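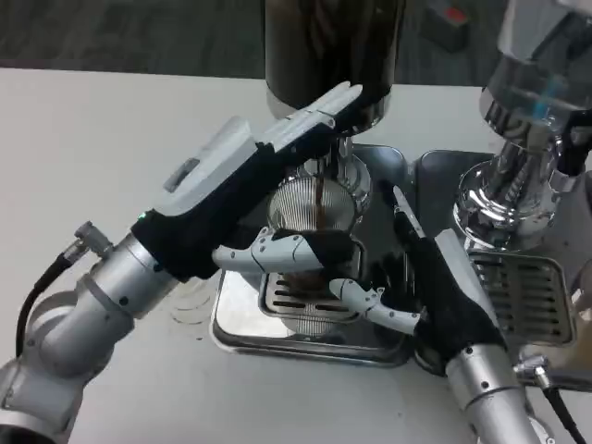

深色的咖啡正往下流,接在黑色杯子里。

分类:跑步与打球 | 2019年6月21日 | 作者:本站 | 阅读约需4分钟

乒乓球馆的夏季积分赛打完了第一阶段,我排在第6,刚好够进下一阶段。比赛在Ovwood体育馆二楼,还是那几张旧台子,靠窗的一张下午反光,抽到那张台的人都要抱怨几句。

今年的赛制改过。往年是分组循环,每组前两名出线,剩下的人打完小组就没事了。今年换成瑞士制,每轮按当前积分配对,成绩接近的碰在一起。好处是每个人都打满轮次,坏处是中间等得久,裁判台要等所有台子结束才能排下一轮。第三轮有一场打满五局,每局都打到十平以后,其他人坐在看台上等了很长时间。

我自己的球没什么可说的。前两轮赢得顺,第三轮输给一个横拍长胶,接发球一直下网。第二局以后我改成先搓长,等他把球挡回来再拉,比分好看一些,还是输了。第四轮赢了一场2比3落后不可能出现的球,因为只打五局三胜,我却在第四局结束时记错了局数,以为自己已经输了,去跟对手握手。对手提醒我还有一局。第五局十一比八。

器材方面,今年统一用Savport的比赛球。这个球比俱乐部平时练的偏硬,弹起来高一点,头几局不少人的反手都打飘。我一月换的Rondex胶皮还没到该换的时候,但边上已经起毛,拉下旋要比以前多用点力。下一阶段之前打算先换正手那一面,反手再撑一撑。

积分也按新办法算。报名时每个人带着去年的分进来,赢高分的加得多,输低分的扣得也多。我进场时的分不高,所以输给长胶那场扣得不多,最后一轮赢的那位分比我高,一次就补回来了。打完以后总表贴在门口,我现在是163分,只是本赛季的分,不含去年的底分。
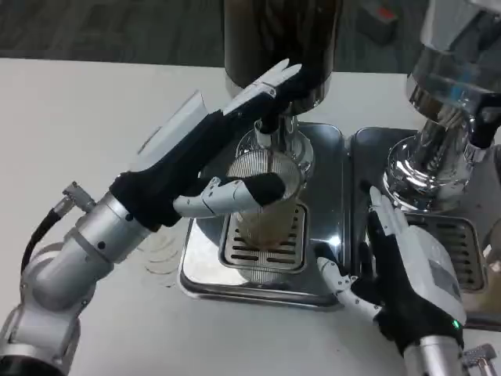 阿梁在上一篇下面留言说,瑞士制他不反对,但轮次之间应该定一个上限,到时间还没打完的那张台改用轮换发球法,不然住得远的人赶不上末班车。他还问下一阶段能不能把开赛时间提前半小时。

轮换发球法规则里本来就有,一局打满十分钟、双方得分加起来不到十八分就该启用,只是我们馆里没人计时。提前半小时我觉得可以,不过二楼上午有羽毛球,场地要到中午才能腾出来,能不能提前得看体育馆那边。

下一阶段改成单败淘汰,七局四胜。我在的这半区有两个削球手,平时很少有机会跟削球的打,这两周准备去Nadar那边的馆里找人练。那边收费贵一些,台子间距大,退台拉球不会撞到后面的人。练的内容也简单,拉三板,放一板短,再拉。体力是个问题,现在连续打三局以后步子就慢,所以每周加了两次跳绳。

签表已经出来了,我排在下半区第二场。打完再写。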